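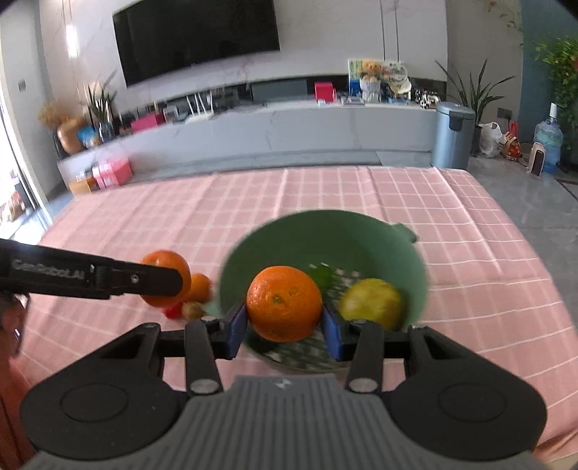
Grestton, 2024-09-16

Dronoston at home, who's going?

halfspace_hal
Kickoff is 7:30. Club says 1,093 through the gate last time. I was there and I'd believe 900 if they counted the parked cars.

NorthEndMo
They count season tickets whether you show up or not. Every club in the league does it.

halfspace_hal
Then call it tickets sold. "Attendance" means people.

backpost54
Can we talk about the midfield instead? We've been flat since August and the Hirnico loss was the worst of it. No shot on target after the 31st minute.

NorthEndMo
Harsh. The keeper had to tip one over late on.

backpost54
That was a cross.

NorthEndMo
It was going in.

cleats_and_all
It was a cross, Mo. Still don't buy that the new formation is the problem. Same four guys are walking back on every corner we lose, and they walked back last year too.

halfspace_hal
So drop them. Coach says "competition for places" every week and picks the same eleven.

cleats_and_all
Drop them for who? Half the bench is under 19.

backpost54
Dronoston will press high and we'll panic. 2-0 them.

NorthEndMo
1-1. I'll be by the scoreboard if anyone wants to argue in person.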